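# Who is minding the arm?

When the Honthorpe site brought in its first robotic arms in March, the staff were told the machines would take away the dull bits. I have heard this promise in three jobs now and I would like someone, one day, to ask us which bits we find dull.

Packing was never the worst of it. You could talk while you packed. Two people on a bench would get through a shift and half a divorce, and the new starter learned by standing next to someone who had done it for years. What has replaced that is minding. You stay by the arm, you put it right when it stops, you go back to waiting. Toma, the firm that supplied the system, calls this "supervision", a word that normally comes with a supervisor's pay. It hasn't here.
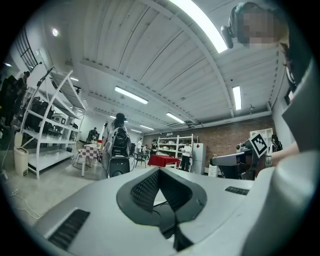
Management likes to quote the figure of 3000 items a shift. I don't dispute it. I would only point out that the figure leaves out every time a person has to reach in and sort something out, and those times are the job now. Eirlys Ifans kept her own tally one Monday and got to more than 200. She was told it was a settling-in problem. The arms had been in for seven months.

I'm not against the things. My wrists are better than they were, and I won't pretend otherwise. At Pruvstead, where they had the same kit before us, a couple of people moved into maintenance and are glad of it. But two jobs in maintenance don't go far among a whole shift, and the training was offered in the evenings, unpaid, which ruled out anyone with children to fetch.

What bothers me most is how the knowledge drains off. Ask why a certain carton always jams and the older hands can tell you. They were not asked before the layout was drawn up, and once they leave it will be a fault code. Lako, our agency, already sends people in for the minding work with a morning's instruction, on a lower rate than the packers had.

The next review of the rates is due after the second line goes in. I'd have preferred it before.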